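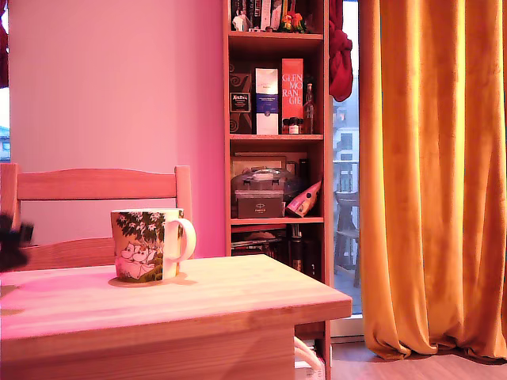
7月、16時から。テーブルの塗り直し前の下見と、輪ジミのテスト。急ぎメモ、あとで清書(たぶんしない)。

テーブル:パイン。天板は接ぎ合わせ、木目は素直。前に塗ったオイルはEllanceの缶、ロット2110。缶の底に少し残ってるが膜が張ってたので使わない。塗ってから丸一年、触るとまだ少しさらっとした感じはある。角と縁は抜けてきてる。水を指で一滴、すぐ広がった。中央は玉になるまでいかないが、しばらく残る。縁から先に塗ること。

照明で色がわからん。ピンクをつけたままだと、シミなのか木の赤みなのか区別つかない。最初それで「あれ、焼けた?」と思った所が、白い紙を横に置いたらただの光だった。判定のときは部屋の色つきは全部消して、Rateckのクリップライト一本にする。消し忘れ注意、前回もやった。

ただ、色つきのままでも使える所はあって、斜めから当たると凹みが見やすい。接ぎ目の段差も。なので

- 凹み、段差を見る → 色つきのまま、低い位置から目で追う
- シミ、焼けを見る → 白一本
- オイルのムラ → 白、窓側から。夜はやらない

オレンジのカーテンも光の色に効いてる気がする。開けた場合と比べてない。次回。

マグは重しと影の目印に使った。縁の厚いやつがいい。影が二方向に出るので、どっちの光がどの辺まで届いてるか一目でわかる。持ち手の影まで出る方が黄色っぽい光、大きくのびる方がピンク。影の中だけ木の色が全然違って見える。ここで色見本を合わせたら絶対まちがえる。 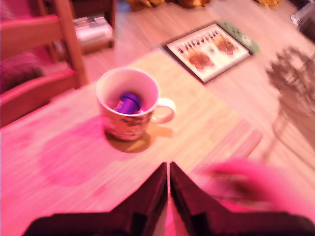
マグの影。黄茶色と濃いピンク、木目は同じ板。

輪ジミのテスト手順(前回と同じにした、はず)
1. 台布巾で拭いて、乾くまで待つ
2. マグに湯を200ml超、カップの外側はわざと拭かない
3. そのまま7分
4. どかして、乾いた布で押さえる。こすらない
5. 白い光で見る。翌朝もう一回見る

2で湯をこぼした。やり直し。こぼした跡の方が輪より目立つのはどうなのか。
結果:うっすら白い輪、乾いたら薄くなった。完全に消えたかどうかは朝に確忍。縁寄りでやった方は輪がはっきり。オイルが抜けてる所はやっぱり弱い。当たり前だけど一応書いとく。

コースターを敷けば済む話だが、敷かない人がいるので塗りで何とかする方針。とはいえコースターも見直したい。フェルトのやつは水を吸ってそのまま下に渡してしまう。コルクの方がまし。Pisharodyの薄い革のは色移りがあったので却下。箱に戻した。

椅子:テーブルと合わせて塗るか迷い中。背の上の横木、木目が大きく波打ってて、ここだけオイルで急に濃くなりそう。裏側で試してから。背のカーブの内側は手が当たるのでもう艶が出てる。ここは軽くペーパー、やりすぎない。
コーデュロイのクッションは作業の前に必ずどかす。畝にオイルがつくと取れない。あと畝に木くずが入る。掃除機だと吸いきれず、粘着ローラーを畝の向きに。横に転がすと毛羽立つ。

本棚:作業の日は布をかける。ウイスキーの箱にヤスリの粉がのると拭いても白く残る。水拭きもしたくない。人形類は布の前に引っこめておくこと、布の端でひっかけると落ちる。上の段は本の背も粉をかぶるから、布は上からたらす。養生テープは棚板に貼らない。塗装がついてくる。

持ち帰りカップについて。使い捨てだから輪はつかないと思ってたけど、底の縁に結露がたまるとマグより細くてくっきりした線になる。冷たい飲み物の方がたちが悪い。温かいのは今のところ跡なし。ただしフタのふちから垂れたぶんがカップを伝って下りるので、コーヒーの色が入ると厄介。テスト項目に足す:冷たいの、置きっぱなし、コーヒー少し垂らし。天板でいきなりやらずに端材で。
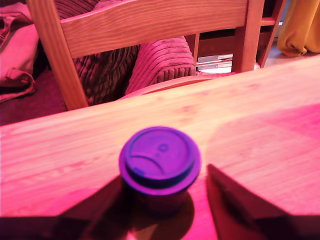

Mohandas Reddy:端材でやるなら、天板と同じ回数だけオイルを塗ったものにしないと比較にならないよ。あと乾燥も同じ日数とって。前に塗りたての端材でやって、全部シミになって大騒ぎしたでしょう。コーヒー垂らしはミルク入りも足してほしい、あれの跡がいちばん落ちにくい。

→ たしかに。端材は明日切る。厚みはどうでもいい、木口だけ先にふさぐ。塗りは天板と同じ回数で。ミルク入り追加。

オイルどれにするか、まだ決めてない。Ellanceをもう一回か、Retoviaのワックス入りか。Retoviaは輪には強そうだけど、あとから部分補修しづらいのが嫌。縁だけ塗り直すことが多いので、補修しやすい方が大事かも。端材を半分ずつ塗って比べる。裏に鉛筆でどっちがどっちか書く。書き忘れるとわかりずらいので塗る前に書く。

布の始末:オイルのついた布は丸めて捨てない、水につけてからフタつきの缶へ。缶の水が減ってたので足した。

買うもの
- 240番と320番のペーパー(320もうない)
- 綿の白布、色つきは色が出るのでだめ
- コルクのコースター
- 養生用の大きい布、本棚の上からたらせる長さ

残り
- 翌朝、輪の再確認、白い光で
- カーテン開けて比較
- 椅子の裏で試し塗り
- マグ洗って戻す。中に入れた小物は先に出すこと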